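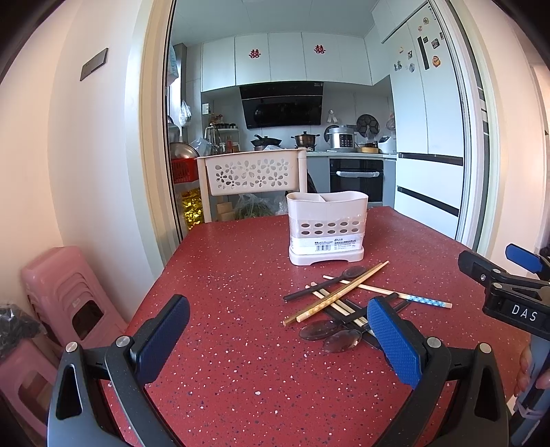 Chopsticks and other utensils on the red speckled tabletop.

Questions I get about the Grirside supper swap

So what is a supper swap?
You cook one big batch of something, bring it over in containers, and go home with other people's cooking for the week. I started mine in July because I was so tired of eating the same chili five nights running! We have 30 households on the list now, though most months far fewer turn up.

Do I have to be a good cook?
Nope. My first contribution was a lentil soup that set like concrete, and people still took it. Soups, stews, rice dishes and baked pasta all do well. Please skip anything fried — it's sad by Tuesday.

How much should I bring?
Six portions, each in its own container with a lid. Write the dish and everything in it on a strip of masking tape. Yes, everything, including the butter you cooked the onions in.

What does it cost?
There's a $2 charge per swap for the room at Cadetti (the old bakery on the corner, green door). Your ingredients are up to you. I try to keep my own batch under $30 and usually manage it if I stay away from the cheese counter.
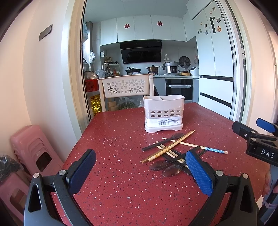 Photo: Grirside Supper Swap

Can I bring something with nuts or shellfish?
Nuts yes, on the separate table by the window, labeled in big letters. Shellfish no, sorry. I love it too, but I don't want to worry about it sitting out.

Can I freeze what I take home?
Mostly! Anything with potato goes a bit grainy, and I wouldn't freeze the noodle dishes. Reheat everything until it's steaming all the way through.

Where do I park?
The Taipe lot behind the library is free after six. Don't use the Atau Dental spaces, even if they look empty — they do tow.

I signed up and now I can't come. What do I do?
Just send me a note by noon the day before so I can fix the numbers. If you've already cooked, drop your box off early and I'll put a mixed bag in the fridge for you.

Do I get my containers back?
Only if your name is on the bottom. I have a whole shelf of orphan lids at home, so come and look through them.

Last updated April 18, 2018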